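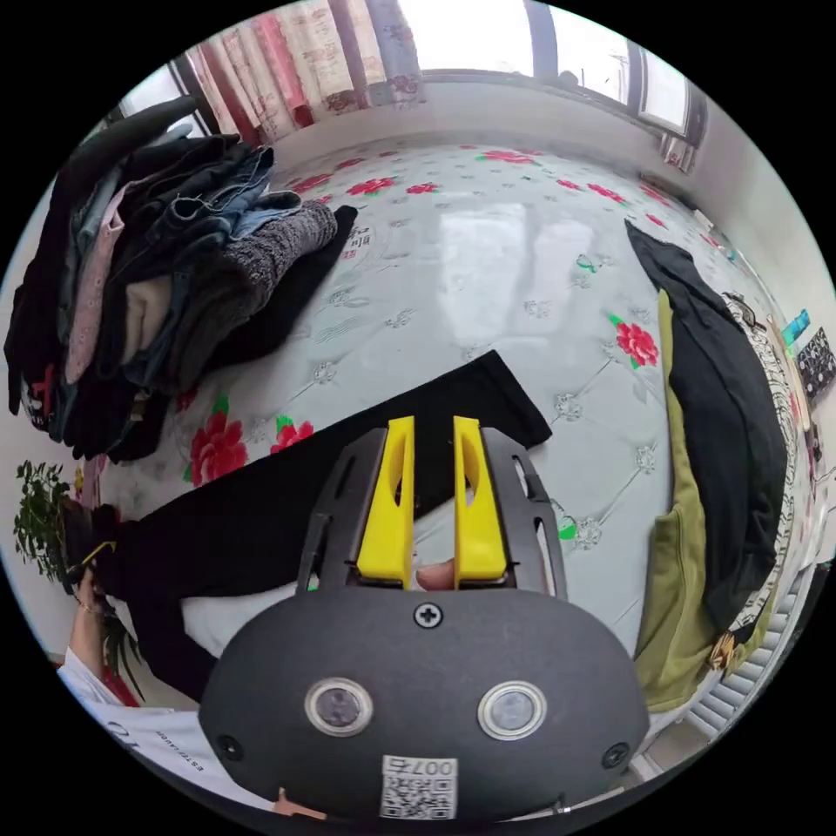 Figure 7. Folding task on a bed, seen from the camera side of the hand-held gripper. A black garment lies ahead of the two yellow fingers.

5.3 Failure analysis: unreported loss of grip on thin garments

This section reports a fault found in the garment folding portion of the Cinmont trials. The fault affected both the hand-held grippers used to record demonstrations and the arm-mounted grippers used to run the trained policy. It was first noted during playback of recordings from the home sessions, and was later reproduced on the bench at the Vilon laboratory. Figure 7 shows the working conditions typical of those sessions: a soft surface, a patterned sheet, strong daylight from a window, and clothing of mixed color and weight on the same bed.

In the affected runs, the jaw width signal continued to report a closed grip on cloth after the cloth had left the fingers. The controller therefore carried out the lift and the fold with nothing between the jaws. No alarm was raised, and the run was logged as complete. Of 40 autonomous trials with thin garments, 16 ended in this way. A further 7 trials ended in a loss of grip that the system detected and handled by returning to the start position. Trials with denim and heavy knitwear did not show the fault under the same settings.

Two causes were identified. The first was mechanical. The slotted fingers are made to bend slightly under load, and in grippers with long service the bend did not fully recover when the load was removed. The resting gap between the fingertips changed, while the width reading, which is taken at the base of the jaws, did not. A single layer of thin fabric is well within this error. Inspection of the units showed that the change became measurable after almost 2,000 closing cycles. The maintenance schedule in force at the time did not call for a check of the fingertips at any point, only of the screws and the lens covers.

The second cause lay in the visual check. The Evholm grasp classifier was expected to serve as a backup to the width signal and to stop the run if no cloth was visible between the fingers. Its training set contained mostly plain, matte work surfaces. On glossy or printed bedding, the classifier often took the background between the fingers for held fabric. Bright patches of reflected light produced the same result. Dark garments placed near other dark garments were also a source of error, as the classifier could not reliably tell which layer was in the jaws and which was lying behind them.

Either fault alone would have been caught in most cases. The width signal and the classifier were combined by a rule that accepted a grip if one of the two reported it. This rule had been chosen during early testing to reduce the number of false stops, and it was not reviewed when the trials moved from the bench to private homes.

The safety effect was limited but should not be ignored. In the autonomous trials, an arm that has lost the garment moves faster through the fold than one that is carrying it, as the speed limit was tied to the estimated load. In one trial the empty gripper passed over the far side of the work surface and struck a shelf. No person was inside the marked area and no injury occurred. The contact was light enough that the collision threshold was not reached, and the arm did not stop. The operator ended the run by hand. All autonomous folding was suspended on 5/10/19 pending the changes described below.

The combining rule was changed so that both signals must agree before a lift begins. The speed limit during folding was fixed at the unloaded value used for reaching motions and no longer depends on the load estimate. Fingertip gap is now measured against a reference block at the start of each session, and fingers outside the allowed range are replaced in pairs. The classifier was retrained with recordings from home sessions, including patterned and reflective bedding.

The recordings made before these changes were kept, with one restriction. Demonstrations in which the width signal could not be confirmed by a human reviewer were removed from the training set used in Section 6. Reviewers at Apaza were given only the gripper view and were asked to mark each grip as held, lost or unclear. Clips marked unclear were treated as lost. The effect of this choice on the balance between light and heavy garments has not been measured, and the results for thin fabric in Section 6 should be read with this in mind.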